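Kerow Walking Routes: progress report to the Tramville Fund
Thursday, May 10, 2018

Hello again from Kerow! The last report was a bit gloomy (all that rain, and the printer's quote) so I'm glad to have something cheerier to send you.

The first six routes are walked, written up and checked. I did the canal loop twice, as the towpath diversion moved between my first visit and my second, and the directions I'd written would have sent people straight into a fence. The remaining two are the hill route behind the old Canetti works and the short one for pushchairs. I've got notes for both but I'm not happy with the hill one yet. There's a stile halfway up that is far too high for a walk we're calling gentle, and I'm still waiting to hear if the landowner will let us use the gate.

Money next. We've spent £1360 so far, mostly on the map drawing and the first lot of waymarker discs. The discs came in a little under what I'd put in the budget, and I'd like to move the difference over to printing if that's all right with you. I'll send the receipts separately, they're too big for one email.
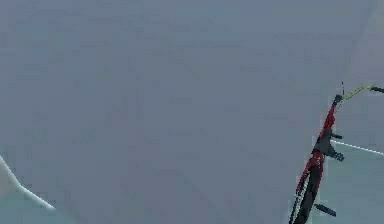 The leaflet design has been the slow bit. Urban, who are doing the layout, sent three versions of the cover and I dithered over all of them, then changed my mind on the train home. What I keep coming back to is a plain background with one strong colour on it, much like the deep red against that soft grey-blue, and I've asked them to try the route lines that way too. Their green lines vanished completely into the woodland on the map. The new proofs should be with me before the end of May and I'll forward them the same day.

We put out a short survey at the library and the market and got 348 forms back, which I'm thrilled with! Lots of people want to know where the benches are. Quite a few asked about buses home, so I've added the nearest stop to every route. One person wrote a whole page about dog bins (fair points, all of them).

Still to do: finish the hill route, get the discs up on the canal loop, and sort out who looks after the leaflet stock once it's printed. The library has offered a shelf but not a cupboard. I may have to come back to you about storage.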